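Home Music Shows Gigs Contact
Search this site Go

Singer wanted for our second EP

Hi, I'm Parisa Ansari. I write songs and play keys in Birnevura, a synth-pop duo with my friend Geum-ok Hwang on drums and samples. Our first single, "Prosell," got about 3000 plays, mostly people we've never met, which still makes me giddy! Now we've got five new songs and I've run out of road as a vocalist.

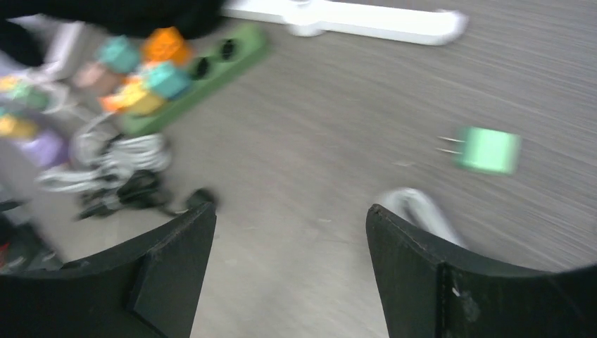

You'd be singing lead on all five. I can hold a harmony, so you won't be alone up there — but the big choruses need somebody with real lungs. Range matters less to me than nerve. If you write lyrics too, great (two of the songs still have me mumbling nonsense in the second verse).

We rehearse Monday nights at 7 in room 324 at the Nazari building, and recording starts in May at Dratov. Pay is a flat $2000 for the EP, plus an even three-way split of whatever we make from shows.
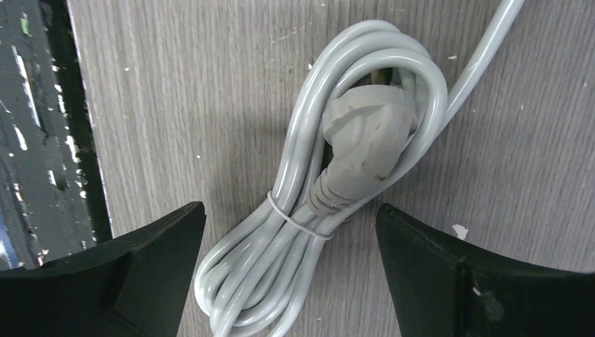
How to try out

Send me two songs, any style. Phone recordings are fine, please skip the pitch correction. Tell me what you've been listening to lately and whether Mondays work. Geum-ok and I listen to everything together, and I'll write back either way — give me a week or so.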